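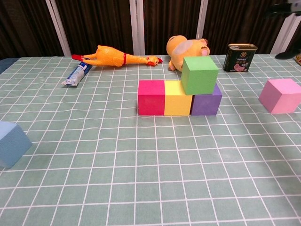 Ticket 1331 – Tablecloth creeping, cubes won't stay stacked
Opened by: customer, Urkdale
Product: Patodia foam cubes, with the Plononen checked cloth
Status: open

Hello again! I rang on Monday and was asked to put it all in writing, so here goes. We use the cubes for our stacking afternoons and every time we get to the second level, the whole lot starts to wander. Bottom row of three side by side, green one across the join between the yellow and the purple, lovely – and then someone leans on the table and the yellow and purple part company and down comes the green.

What I've tried so far:

Lining the bottom row up on one of the white lines of the cloth. Looks smart, and it does make it easy to see who has drifted, but it didn't stop the drifting.

Smoothing the cloth. It's mostly flat now, with a few faint wrinkles I can't get out (the label says cool iron only and I'm a bit scared of it).

Moving the spare cubes, the pink and the pale blue, well out to the sides so they don't get knocked into the stack. Helped a little!

Clips from Alcaraz, 4 of them, one per corner. Two pinged off within roughly 50 minutes. The other two are still hanging on – good for them.

Took the cloth off altogether and the stack stayed up for 6 goes in a row, so I'm fairly sure it's the cloth sliding on the table and the cubes are fine. I'd still like to keep it, the green is so much nicer than our bare table.

Do you sell a grippy underlay, or would ordinary rug mesh do? Also, can the cubes be wiped with washing-up liquid? The rubber chicken can, I know, I've done it plenty of times.

Update, same day, 4pm: tried a damp tea towel under the front edge. Better, but the back still creeps. Leaving this open please.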